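# Handout 4: Grasping a Cup from the Wrist Camera View

Instructor: Nandini Rao. Lab lead: Poppy Catterall.
Revised September 24, 2025

Read this before your lab slot. Handout 3 covered homing the arm and the emergency stop, and neither is repeated here.

## What you are doing

Each team teleoperates the arm to pick up a paper or plastic cup, lift it, and set it down inside the taped square. You record the attempts and use them in June for the final project. Teams keep their names from the first lab (Onach, Prendach, Correa, Jeltavard), and the folder for your recordings has the same name.

A full set is 28 attempts. Failed attempts count toward the set as long as they are labeled as failures. Do not delete them.

## Before you start

1. Home both arms and check that the one you are not using is parked.
2. Open the gripper all the way from the control panel. Do not pull the fingers apart by hand. The linkage is stiff and the motor will fault.
3. Start the wrist camera and wait for the exposure to settle.
4. Put the cup down upright, lid on. Cups are used empty.
5. Log the cup type. If it is not on the list, add it at the bottom.

## Approach and alignment

Most bad grasps are lost before the fingers close. Both fingers are driven together, so if the cup is off center, one pad touches first and pushes the cup across the table until the other pad reaches it. A tall cup with a lid will often tip when this happens.

Bring the gripper in slowly and stop with the cup between the pads. Then compare the gap on each side in the wrist view. If one is clearly larger, shift the whole gripper toward the side where the pad is closer, which evens them out. Do the shift before closing, in small steps.

Remember that the camera looks from one fixed place on the wrist. A pad can overlap the cup in the view without touching it. If you are not sure, check from the side of the table before you go on.
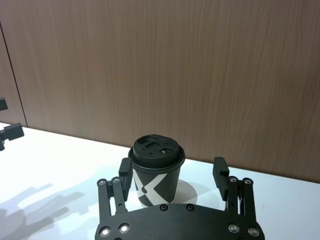
*Figure 1. Wrist view before closing. The left pad is nearly at the cup and there is a clear gap on the right.*

For a position like Figure 1, move the gripper to the left and look again.

## Closing and lifting

Close at the low speed setting. Stop when the cup wall starts to give. The force reading is in raw units; 400 is enough for the thin cups, and the software cuts out at 962. Lift straight up, hold for 2 seconds, then lower into the square and open fully before backing away.

Grip the body of the cup below the lid rim. A grasp on the rim can pull the lid off.

## Labels

- **success**: lifted, held and placed upright in the square
- **slip**: cup left the fingers after the lift began
- **tip**: cup fell over before the lift
- **abort**: operator stopped the attempt

Add a short note for anything odd, such as glare on the tabletop or a shadow across the cup.

## To hand in

Your labeled set, the cup log, and one paragraph on which alignment error your team made most often. Send questions about the software to Poppy and questions about grading to Nandini.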